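# The Little Stands Gallery

Hi, and welcome to my corner of the shelf! I'm Alaric Delacroix, and for the last couple of years I've been making small stands, hooks and catch-alls for the stuff that piles up on every flat surface in my house. Keys, rings, cords, the tape measure I can never find. It started with a mug tree that was too big for my kitchen in Larnport, so I drew a smaller one, and then a smaller one again, and now I have a drawer full of them (my sister says two drawers, she may be right).

Most of the page is my own drawing and my own fiddling. I share the files with a few friends over at the Edurham makers' evening, and they send back changes, some of which I even keep.

A few people have written to ask which one to start with. Go for a plain post with a couple of arms. You learn a lot about balance from a tall thin thing on a small foot! My first one fell over every time I hung my headphones on it. I made the foot longer on one side, and then of course I had all that spare room at the end of it and wanted to put something there. So, a bowl. I'm very fond of the bowl.

The names don't mean much, by the way. Jõgi is the long, low family, with the foot stretched out like a drop of water running down a window. Brurnar is the chunky family, mostly wall hooks, and I'll get those up once I've found a wall that isn't covered in coats.

Some notes before you scroll:

- I sand bowls at 400 and leave the posts alone.
- Arms go on last. I've snapped plenty by getting impatient.
- White shows dust, but I love it anyway, and it goes with every table I own.
- If you want to hang anything heavier than a cord or a bracelet, make the arms thicker than you think you need.

I've had this page going since January and it just passed 3000 visits, which is wild to me. Thank you for all the kind mail!

## Jõgi, with bowl
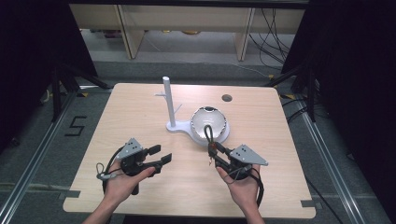

White post, teardrop foot and the bowl down at the end, with a loop of black cord up at the rim.

I've drawn 4 versions of this foot and I still go back and forth on the curve. The branches are thin on this one, fine for cords and light chains. The bowl is where I'd put rings, coins, or the odd screw you find on the floor and don't dare throw out.

Files for the post and foot are free if you write to me. The bowl is a separate file, so say if you want both.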